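Podcast d'actualité : les épisodes se téléchargent en double

Publié en août par pommier56

Bonjour à tous. Je suis abonné à l'émission Kalano, un podcast de critique des médias, et je l'écoute avec l'application Wasero sur mon téléphone. Depuis dimanche, chaque épisode apparaît deux fois dans la liste et se télécharge deux fois. J'ai 281 fichiers alors que l'émission en compte bien moins, et la mémoire est presque pleine.

J'ai déjà vidé le cache et redémarré. Aucun changement.

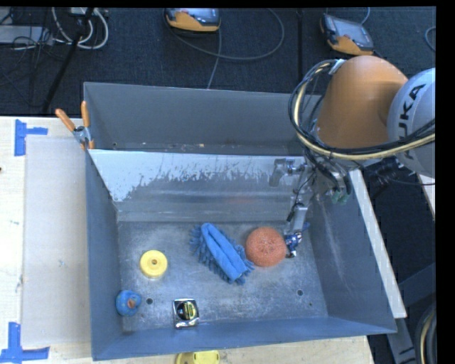

Bac en métal gris à deux compartiments, posé sur une table.

Est-ce que je dois me désabonner, au risque de perdre mes repères de lecture ?

lucarne_b

L'émission a changé d'hébergeur cet été, elle est passée chez Seidel. L'ancien flux et le nouveau fonctionnent encore en parallèle. Dans Wasero, ouvrez Abonnements, puis regardez l'adresse du flux : vous devez en avoir deux. Supprimez la plus ancienne. Les repères de lecture restent sur le nouveau flux si la synchronisation est activée - vérifiez-le avant. Chez moi, la liste s'est remise en ordre en 14 minutes environ.

tonio-radio

pareil ici, j'ai tout effacé et je suis passé sur Bellora

mirabelle

Pour la place, limitez aussi le téléchargement automatique aux derniers épisodes. Le réglage est dans Stockage. Il ne supprime pas les anciens fichiers, il faut le faire à la main.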